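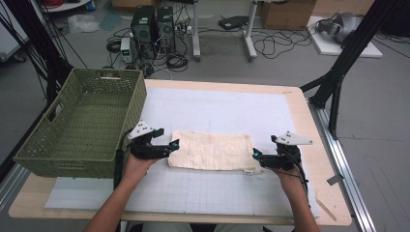

Home | Products | Newsroom | Support | Contact

NATBERG RELEASES GALLINE 2, PLANNING SOFTWARE FOR ROBOTS THAT HAVE TO DEAL WITH TOWELS

FLESHOLM, 12/07/2019. Natberg today released Galline 2, the second version of its perception and planning software for two-armed robots that handle cloth. The new version learns folding and placing tasks from people who do them by hand with a pair of grippers, and it turns those recordings into motion plans that a robot can follow without tying itself in knots. The towel remains undefeated in certain positions, which are listed in the release notes.

Cloth has been an awkward customer for the automation business. A metal bracket has the good manners to keep its shape when picked up. A towel becomes a different object each time someone touches a corner, and most planning software responds by stopping to think until the shift is over. Galline 1, released in February, did a fair amount of this thinking. Customers mentioned it.

In Galline 2 the person teaching the task wears no special suit and writes no code. They stand at a table, take a gripper in each hand and move the cloth the way they want it moved. The software records the path of both grippers along with the opening and closing of the fingers, then marks the moments that matter: first contact, grasp, lift, release. A gridded sheet laid under the work gives the operator a plain background and a quick way to check that the cloth starts roughly where it should. Natberg looked at more expensive backgrounds and went back to the sheet.

The library that ships with the product was built the same way and contains 1287 recorded demonstrations, nearly all of them involving household linen. Natberg's engineers now fold very well and would prefer not to be asked to do it at home.

What is new in this version

Two-hand planning. Galline 1 planned for one arm and then asked the other arm to work around it, an arrangement familiar to anyone who has shared a kitchen. The new planner treats both arms as one problem. If the left gripper has to wait for the right, the wait is written into the plan and shown on the timeline.

Edge finding. The perception module has been rebuilt to look for edges and corners in wrinkled, pale, low-contrast fabric. It reports a confidence value for each corner and will decline to grasp when the value is too low. Tags and labels are now treated as part of the cloth. The previous version considered them to be corners, and pursued them with real commitment.

Trim and replay. Recordings can be cut, slowed down and replayed in a viewer before anything is sent to a robot. Hesitations are flagged automatically. So is scratching your nose while holding a gripper.

Lougher export. Plans can be exported to Lougher, Natberg's runtime controller, in a single step. Existing Lougher users need to update the controller first. The installer will say so, and then say so again.

In testing at Natberg's Flesholm lab, the time needed to go from a first demonstration to a plan ready for review came down to 54 minutes, including calibration. The same job in Galline 1 took most of an afternoon and a certain amount of language.

Known limits

Galline 2 handles towels, napkins, pillowcases and similar flat pieces up to 80 centimeters on the long side. It does not handle fitted sheets. Natberg has a fitted sheet in the lab and has made its peace with it. Garments with sleeves are supported as a preview feature, switched off by default, and should be tried on shirts of no sentimental value.

Availability

Galline 2 is available now to all customers with a current Natberg support plan, at no added charge. Recordings made in Galline 1 will open in the new version, although one-handed recordings have to be paired by hand before the two-arm planner will accept them. A trial version, with the full demonstration library and export turned off, can be requested through the Contact page.

About Natberg

Natberg makes control, perception and planning software for robots that work with soft materials. The company is based in Flesholm, where it also maintains Lougher and a large supply of clean towels.

Press inquiries: please use the form on the Contact page and choose "Newsroom" from the menu. Messages sent under "Support" will also be read, but by someone who will ask for your log files.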